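Stikton carton handling: grip fault FAQ
Last updated 29 April 2025

What is fault 212?
Grip lost during transfer. The controller raises it when finger position passes the closed limit while a carton is still assigned to the arm. Motion stops and the fingers hold their last position.

Why did it appear so often on the Thepsuriya cell?
The log holds 29 stops, all with reused cartons. Torn rims and soft side walls fold under the fingers, and the controller reads the fold as a missed grip. New cartons ran without a stop.

Can I raise the grip force to get past it?
Not on reused stock. Kamol Rojanasak tried this in July and the walls crushed before the fault cleared. Leave parameter 1445 at its default.

Is it safe to reach in and free a carton by hand?
Only with the cell in safe stop and the key removed. A held finger is still powered – it can close when the fault is reset.

Which cartons should be pulled before a run?
Any with frayed fibers on the rim, a torn corner or a crushed panel. Both cartons below fall under this rule.
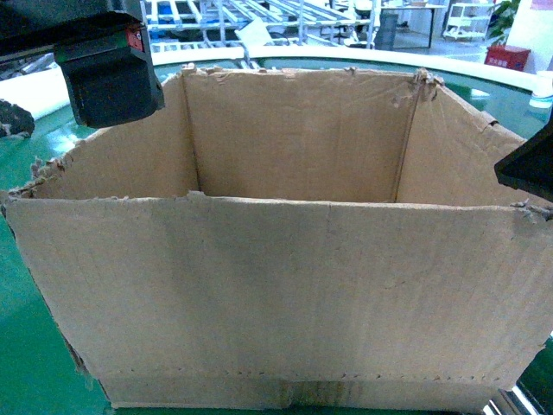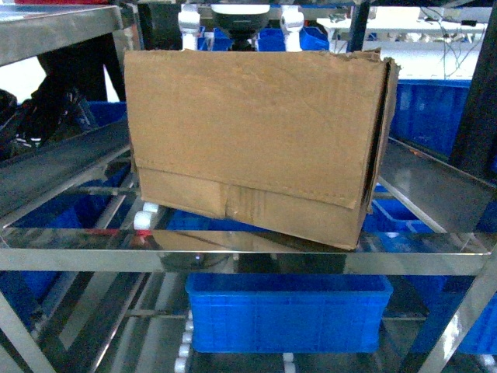

Does a reset clear the fault history?
The history stays in the controller until it is exported. A reset only releases the arm and clears the active code. Export the log first if you plan to open a ticket with Panya Wannasri, and quote form 2375.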